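Sorting at the Farquharson Room
February 23, 2020

The lending wardrobe at Vunside holds 1000 items of clothing and is open to any resident of the district. Dougal Munro has managed it for the past two years, and he spoke with the Tilldale newsletter about how returned goods are put in order.

Mr. Munro explained that caps and small cloths arrive mixed together. "We had 134 returns last month, and 40 of them were caps," he said. "People fold a shirt. They do not fold a cap, so it goes in a bin."

Asked why the bins differ in color, he said that the teal and the yellow can be told apart from the doorway. The plant stays on the table between them throughout the year. "It marks the middle," he said. "I water it when I lock up."

Caps and cloths at the sorting table, with the two bins and the plant:

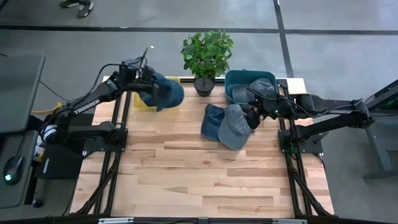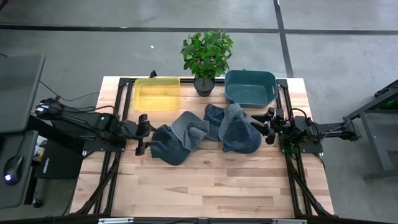
Dougal Munro's account drew a letter from a borrower in Plaltska, who wrote that caps keep their shape better on pegs and asked whether the wardrobe would consider a rail for them in March.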